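# Automated Drive Handling: Frequently Asked Questions

Maintained by the Watent bench automation team. Last revised in November. Covers desktop towers only; laptops and rack servers are handled under the Onden project and have a separate page.

### Can a robot take apart a desktop PC yet?

Partly. The cell can load and unload a 3.5-inch drive that sits in a plastic caddy, provided the side panel is already off and the tower is lying flat in a known position. It does not remove side panels, and it does not remove motherboards, processors or memory. Those steps stay with the technician.

### What is the success rate?

In the last test series at the Abu Hammour shop we ran 800 drive transfers between tray and case. The cell completed 87 percent without a person stepping in. Most of the rest were stopped by the operator at the insertion step, when the caddy met the rails at an angle.

### Why are cables such a problem?

A caddy has a fixed shape and the arm can be taught where to hold it. A cable does not hold its shape between one case and the next. Power leads cross the path of the gripper, hide connectors from the wrist camera and move when touched. The planner treats any loose wiring as a region to avoid - this is safe, but it rules out a good many approach angles.

### What does the work area look like?

The tower lies open on a ribbed metal table. 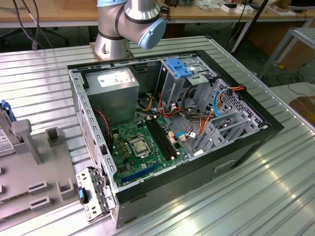
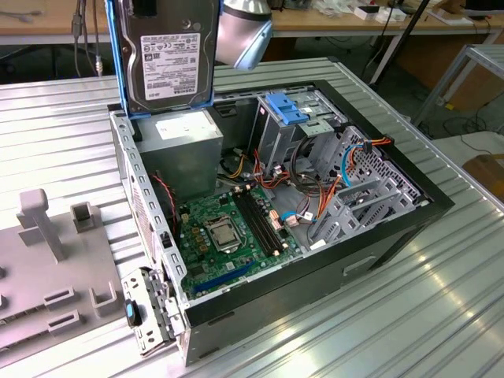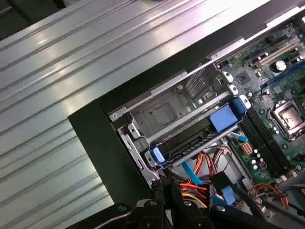
### How long does one drive swap take compared with a person?

A trained technician needs about 5 minutes for a full swap, including unplugging and replugging both connectors. The cell needs 17 minutes for the same job, and a technician still does the connectors. The arm moves slowly near the board by design. Raising the speed limit saved little time in testing, as most of the cycle goes to locating the caddy and checking the grip.

### Can it plug in SATA and power connectors?

Not in routine use. The insertion force is small and the connector is keyed, so a slight tilt is enough to block it. We have a test routine that works on a bare drive clamped to the bench. It has not been reliable inside a case.

### Does every case model need new programming?

Each model needs a taught position for the drive cage and a clearance map. Imis, our planning software, stores both and reuses them when the same model comes back. Teaching a new model takes most of a morning. Cases with drive rails that need screws are not supported.

### Is this worth buying for a small repair shop?

At present, no. A shop that sees mixed brands and mixed faults would spend more time teaching positions than it would save. The cell makes sense where many identical towers come through in one batch, for example when an office retires its desktops.

### Could the same arm do chores at home?

We get this one often. The hardware could lift a cup or a folded towel. The difficulty is that the cell depends on a fixed table, a fixture tray and parts of known size. A kitchen has none of these - see the answer on cables for what happens when objects stop keeping their shape.

### What is planned next?

Connector removal, then connector insertion. Side panels with a thumb latch are under review.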